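Imix Boards

A catalog of ordinary boards: shelves, tabletops, desk panels, cabinet sides, bench tops, and the odd plank that used to be one of those things. Every entry pairs a written record with whatever photos we have of the piece.

Maintained by Anselmo Ñahui and Obadia Mwakyusa
First public release, August 2021

What's in it

600 boards, one row each. 410 of them have at least one photo, and the rest are text only for now. Most are light or medium brown, most have some kind of finish on them, and most are the sort of thing you'd put a coffee mug on without a second thought. We love them anyway! There is so much going on in a plain shelf once you start writing it down: which way the grain runs, whether the edge matches the face, whether the back was finished or left bare, how the corners have held up.

The catalog started in February as a single spreadsheet tab called "wood??" that Anselmo kept while sorting shelves at the Venter furniture reuse shop. Obadia added the finish vocabulary and renamed the tab. Then came the boards from the Gokine reading room, when the old shelving there came down, and it grew quickly after that.

Getting started

Unpack the archive anywhere you like. You'll find:

boards.csv, the main table, one row per board
finishes.csv, the list of finish terms with short definitions
photos, a folder of pictures grouped by board number
notes, plain text files for boards with more to say than fits in a cell
CHANGES, what moved and when

The CSV files are UTF-8 with commas and a header row. If Anselmo's last name comes out garbled in the recorder column, your spreadsheet program is guessing the wrong encoding, so pick UTF-8 by hand in the import window. Nothing in the archive needs special software. Zornudex, our little label printer script, lives in a separate archive and you don't need it to read the table.

Columns in boards.csv

board_id: a plain number, never reused. If a board gets cut in two, both halves receive new numbers and the old row stays, marked "split."

use: what the piece was when it reached us, such as shelf, tabletop, side panel, drawer front, bench. "Unknown" is a perfectly good answer and comes up a lot.

color: everyday words. Light brown, medium brown, dark brown, reddish, gray, white, painted (other). We tried a paint-chip system for two weeks and got different answers before and after lunch, so everyday words it is.

grain: none, faint, clear, or strong. This is how the face looks from standing height, in normal room light. A printed pattern counts the same as real wood here. There's a separate column for what the board is made of.

finish: one of the 20 terms in finishes.csv.

core: solid, layered, chip, fiber, or not checked. Filled in only if somebody could see a raw edge, a screw hole, or a broken corner. Please don't guess this one from the face.

length, width, thickness: in millimeters, measured with a tape at the longest point. Blank means not measured.

edges: matching, contrasting, bare, damaged, or mixed.

condition: our four-step scale, described further down.

recorder: who wrote the row.

About color and grain

These two columns get the most use and the most argument. Light brown is by far our biggest color group and covers everything from pale honey to something close to cardboard. Within it, the faint-grain boards are the ones we enjoy most, strange as that sounds. A strong grain announces itself from across the room. With a faint one you need to get near it, shift your head a little, and let the light slide over the face, and then the lines come up and you can follow them the whole length of the piece. Obadia can do this for a very long time.

For photos, we like a board set at a slant to the camera. A straight-on shot tends to flatten the surface or fill it with glare from the ceiling lights, while a diagonal one lets you see the grain and the sheen at the same time.

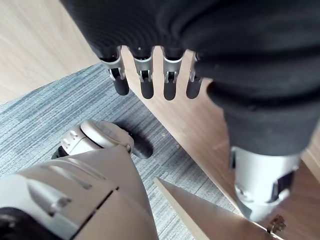 Light brown board, faint grain, smooth laminate finish.

Rows like this one fill in easily for color, grain, and finish, and that's a good start. The core column is a different matter. A smooth laminate face can sit on top of several different materials, so "not checked" stays in place until there's a raw edge to look at. Use and dimensions work the same way. If the note with the board doesn't say, leave the cell blank and move on to the next one.

The finish terms

finishes.csv has a short definition for each term, plus what people most often confuse it with. A few that come up all the time:

laminate, smooth: a thin, even surface sheet, no texture you can feel with a fingertip.

laminate, textured: the same idea, with small ridges pressed in. On the nicer ones the ridges follow the printed grain, and it's a lovely thing to run your thumb over.

oiled: soft sheen, grain feels slightly open, darkens where hands have rested.

varnish, clear: a harder shine, often worn through in front of where somebody sat.

varnish, tinted: look at a scratch. If the scratch is paler than the face, the color is probably in the coating.

wax: rare in our set, and wonderful to smell when you do get one.

bare: no coating found. Write a note if you suspect it was sanded off.

When two terms seem equally right, choose the more general one and say why in the notes folder. We'd much prefer a cautious row to a confident wrong one.

Condition scale

1, ready: could go back into a room today.

2, marked: small scratches, rings, dents, tape residue. Fully usable.

3, repair: a lifted edge, a torn-out screw hole, swelling at one end. Usable after some work.

4, parts: good for test cuts, drawer bottoms, teaching, or the very satisfying job of finding out what's inside.

Condition is scored for the whole board, both faces and all the edges, with the piece in hand. It's never filled in from a photo. Early on we did score a few that way and the rows had to be redone once we turned the boards over.

What people have done with it

The Venter shop uses the table to match spare shelves to bookcases with one missing, and it works so much better than walking up and down the rack with a tape measure. A sewing group picked out a run of matching light brown tops for their cutting tables. Anselmo's favorite was a request for "the same brown as my grandmother's radio cabinet," with no photo supplied. He sent three candidates and she took the second.

It also makes a friendly practice table if you're learning to filter and sort. The columns are simple, there are real gaps in the data, and the subject is something you can walk over and touch.

Known gaps

Over 300 boards have no thickness recorded. Thickness was added after the first big batch, and many of those pieces had already gone out the door.

The Gokine shelves are overrepresented. They came from one room and share a width and finish, so any averages you take will lean toward them. Filter on the source note if that matters to you.

Photos vary a lot. Some show a full board, some only a stretch of surface with other things in front of it. A photo tells you what that part of the board looks like and no more, so treat the written row as the main record wherever the two differ in coverage.

Painted boards are lumped together. There weren't many when we set up the list, and now there are enough that the group deserves its own terms. Suggestions very welcome!

Adding a board

Start from the blank row at the bottom of the table. Wipe the face with a dry cloth, look at it in ordinary light, and fill in color and grain before anything else. Finish comes next, then the tape measure. Leave blanks blank. Put your name in the recorder column exactly as you'd like to see it printed.

If you can, add a photo taken at a slant with a fair stretch of the face visible. Save it in a folder with the board number and leave it uncropped.

Corrections are just as useful as new rows. Send the board number, the column, what it says now, and what you think it should say. One of us will look at it, usually within the week, and your name goes in CHANGES.

Terms of use

The table, the finish list, and the notes are free to use, copy, and change, including in classes and workshops. Please credit "Imix Boards, Ñahui and Mwakyusa" and keep the ñ. Photos may be used along with their rows under the same terms.

Next up

Painted finishes, thickness for anything still on the rack, and a first go at drawer fronts, which Obadia has been stacking by the door and is very excited about.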